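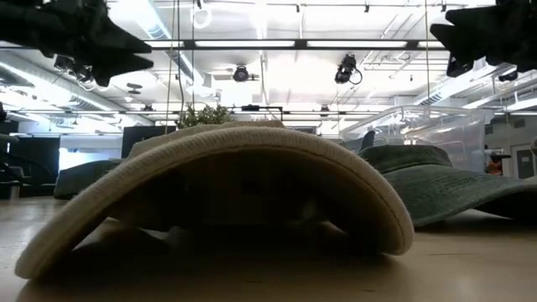

Start with teaching by hand. Lakmal moves the leader arms and the robot copies him. Hats are harder than blocks, as the shape changes every time you touch one. The beige cap has a stiff curved brim, the olive bucket hat a soft wide one, so one grip won't do for both. We recorded 133 runs in June. Pause for questions on the arms.

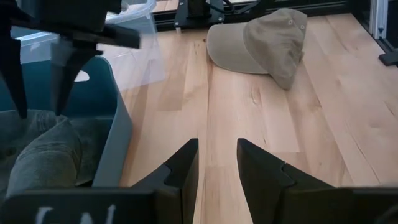 Next, what the operator gets to see. Tania drives mostly from the wrist view. With the cap on its side and both fingertips in sight, she can choose brim or crown before closing. Tell them a new operator needs 19 practice runs before we keep any data. Mention slow approach, then hand over to Sunil for the training results.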